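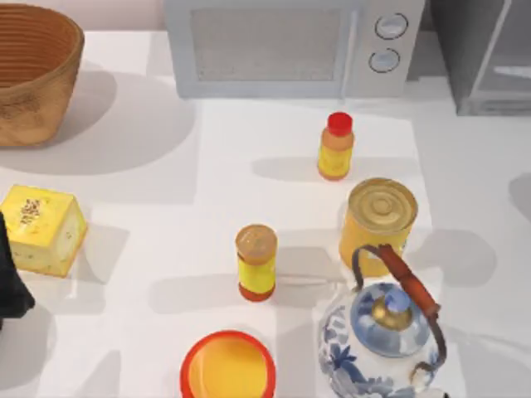

Data cards / Workplace automation

Search Mindier Go

# Guda: simulated tabletop set

Sturnden wants arms at its packing benches, and Guda is what they would be trained on: 1,000 rendered episodes of grocery and kitchen items on a white table. Every one is simulated. No packer was recorded, and the Sales slides should stop implying otherwise.

## Contents

- Overhead views and close views near the gripper
- Cans, small capped bottles, a teapot, a bowl
- 2 splits: 75 episodes held back, the rest for training

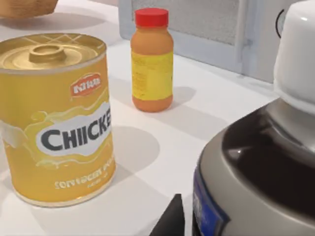 Labels on the models are not reliable text. One can reads "CHIICKE", so don't use the set to test label reading, a job the packers do all day.

## What it changes for staff

Less than promised, so far. Ehsan Kiani asked 33 packers in June what they expected. Most expected to stand by and clear jams at the same pay. 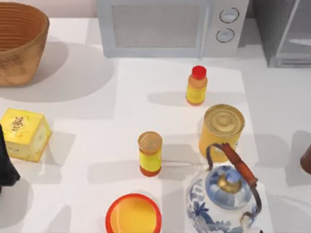 Fabian Pichler thinks lifting will drop. He may be right, but nothing in Guda measures lifting, fatigue or line speed, and a success score here should not be used to set shift numbers.

## Contact

Card kept by Ehsan Kiani, Mindier. Last edited October 2020.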